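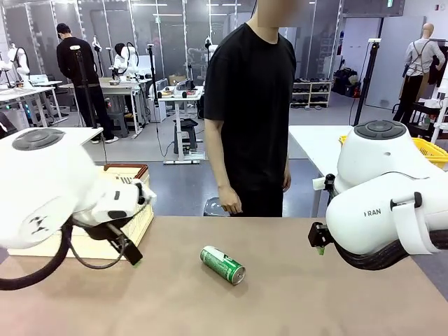 La couche logicielle Drunex, développée au sein du programme Emcombe, assure la perception, la planification et la commande des postes de manipulation à deux bras. Kjell Strömberg, responsable de l'architecture logicielle du programme, en a exposé les principes lors d'un entretien accordé en avril. Il a d'abord évoqué l'estimation de pose. Une canette verte et blanche couchée sur la table, entre les deux bras, constitue à ses yeux un cas exigeant : « Le couvercle métallique renvoie la lumière, et l'orientation du cylindre doit être connue avant de choisir le bras. Une erreur de quelques degrés se paie au moment de la fermeture des doigts. »

Le module de perception fournit donc plusieurs hypothèses de pose, assorties chacune d'un indice de confiance. Le planificateur en retient 5 au maximum et calcule pour chacune une trajectoire d'approche. « Nous avons longtemps transmis une seule estimation, reconnaît M. Strömberg. Le planificateur la prenait pour argent comptant et nous passions nos journées à régler des seuils. »

Planification et commande

Le temps alloué à la recherche d'une trajectoire est fixé à 400 millisecondes. Passé ce délai, le système conserve la meilleure solution disponible ou demande une nouvelle observation. Les deux bras partagent un même modèle de collision, qui comprend la table et les bacs de dépôt. Cette partie du code provient de la bibliothèque Waltovus, reprise puis largement réécrite par l'équipe.

La saisie d'objets debout relève d'un réglage distinct. Pour une bouteille en verre prise près du goulot, la consigne d'effort est limitée dès le premier contact. « Le bras droit tient la bouteille, le gauche reste à proximité du bac, et le planificateur doit tenir compte des deux à chaque cycle, précise-t-il. Un bras immobile demeure un obstacle. »
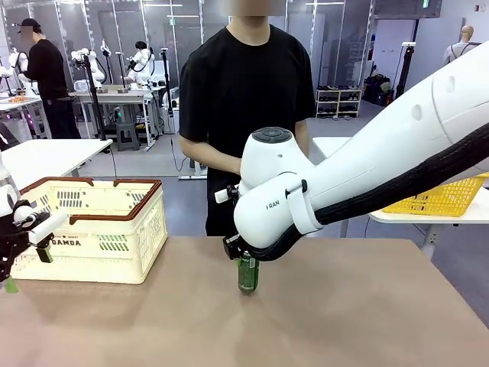
Outils et journalisation

Chaque essai est enregistré puis rejoué hors ligne au moyen de l'outil Midtbø. La base compte à ce jour 2779 essais annotés. Avant toute mise à jour, 40 d'entre eux, choisis parmi les plus difficiles, sont rejoués automatiquement ; un seul écart suffit à suspendre la livraison.

Interrogé sur la suite des travaux, M. Strömberg cite en priorité la synchronisation des horloges entre les capteurs et les contrôleurs. « Les décalages sont faibles, mais ils faussent la lecture des journaux. Nous devons les corriger avant d'ouvrir l'outil à d'autres équipes. » La documentation de l'interface de commande sera révisée au cours de la même phase.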